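Skura starts gathering household examples for its tidying robot

A living room with a grey and yellow sofa has become the workplace for Skura's latest round of data gathering. The company wants its learning system, Fluden, to pick up clothes left on furniture and put them in a laundry basket, and it needs people to show it how, many times over.

The target is 2000 usable examples of the one job. Work began after a smaller trial in October, which produced 400.

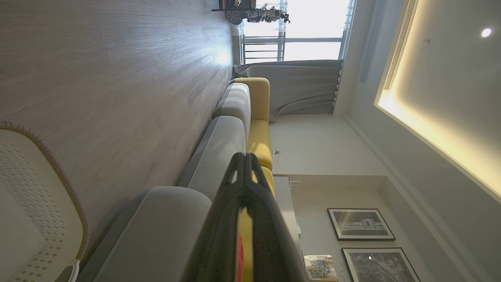
By Anastasia Politis
Home technology
Published 1/30/26

Each example is one complete go at the task. An operator guides the two arms from start to finish while cameras record what the robot would see, and the positions of the arms are stored alongside. One camera looks out from the head. Others sit close to the grippers, where they catch the last few centimetres before the fingers close on something.

The wrist cameras are often tilted, so a sofa or a window can turn up sideways in the recording. Skura leaves those views as they are. Fluden is trained on the same angles it will have to work from later, and turning the pictures upright for the benefit of the staff would mean turning them back again.

The October trial was done in a plain room at the company's workshop, with one chair and the same towel every time. The system learned that room well. When the chair was swapped for a sofa with deep cushions, it reached too high and closed its fingers on air.

For the present round the operators work in furnished homes. Daylight comes in from one side and changes through the day, floors reflect it, and there are curtains, cables and pictures on the walls. The garments are changed too. A shirt spread flat on a seat is a different problem from a jacket in a heap, and sleeves that hang over the edge of a cushion are different again.

Operators are asked to work at an even pace and to finish what they start. If a garment slips, they pick it up again and carry on, and the recording is kept. Runs are thrown out if a camera drops its signal or if somebody walks between the arms and the sofa. In the first stretch 50 runs were lost that way, most of them to one loose connector that has now been replaced.

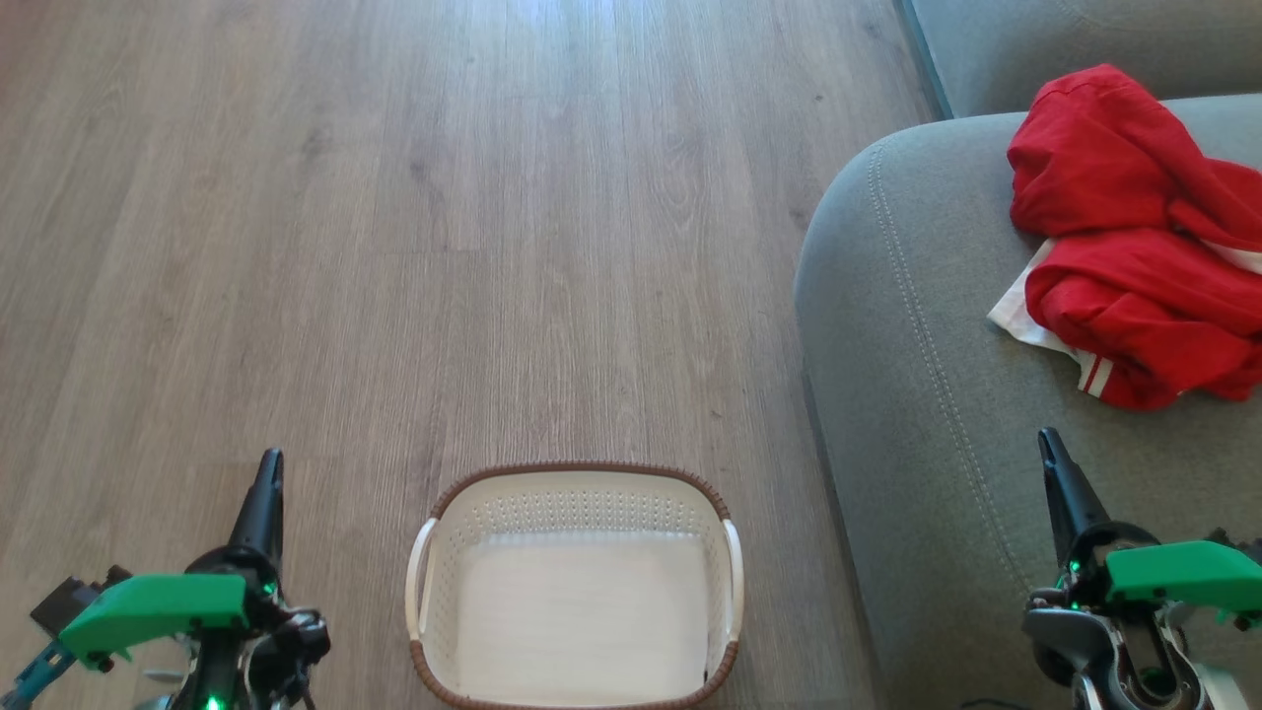 Does the robot do any of the tidying by itself during these sessions?
The arms are guided by an operator for every run that goes into the collection. Fluden is tried out separately, and its own attempts are stored in a different place so that they don't get mixed in.

The basket is part of the lesson. It is moved between runs, sometimes close to the sofa and sometimes further out across the floor, so that the system has to look for it. In the trial it stayed on a taped mark, and Fluden went on dropping towels over the tape after the basket had been taken away.

Checking takes nearly as long as recording. Every run is watched through by a second person, who marks the moment the fingers close, the moment the garment leaves the seat and the moment it is let go. The marks are made in Trikau, a labelling program Skura has used on earlier projects. Two reviewers share the work and look at a sample of each other's marks every week. They disagree most often over the letting go, particularly with long sleeves, which can stay caught on a fingertip after the rest has dropped.

Lighter fabrics have given the most trouble so far. Thin cloth folds away from the gripper when it is pushed, and operators have taken to pinching it at a seam or a hem. Skura says it will collect extra runs with thin garments, including pale ones on pale cushions, where the edges are hard to make out.

Homes are found through Ayala, a letting agency that offers furnished flats between tenancies. Skura pays by the day and the equipment goes out again each evening. Anything with a name or address on it is put away before recording starts, and the recordings are kept on the company's own machines.

With the trial included, the full collection is planned at 2400 examples. The 400 from the workshop will be kept as a separate group, so that the engineers can train with and without them and compare the two.

Once the collection is complete, Fluden will be tested in a flat that doesn't appear in any of the recordings. Skura hasn't given a date for that test. Folding isn't part of the present work.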